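Small thread about learning to sew at 41 minus nothing, so at my real age, which I keep for myself.

1/ I bought linen from Vitari in March. Ten meters, because the price was better. My advice: buy two.

2/ Wash the fabric before you cut it. I did not, and my first curtain became 13 centimeters shorter than the window after one wash at 60 degrees.

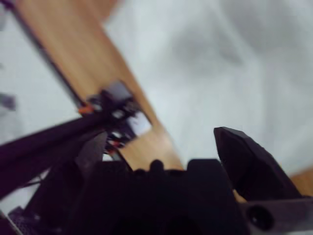 3/ Pressing is half of the work. I iron each seam flat, then open, then I wait until it is cool. My neighbor says I am too patient - I think she has never sewn a curtain.

4/ Thread: the 100 percent cotton from Orkunura breaks less in my old machine. With polyester I had knots every Monday evening.

5/ Next I want to try a shirt. If somebody knows an easy pattern for the collar, please write me.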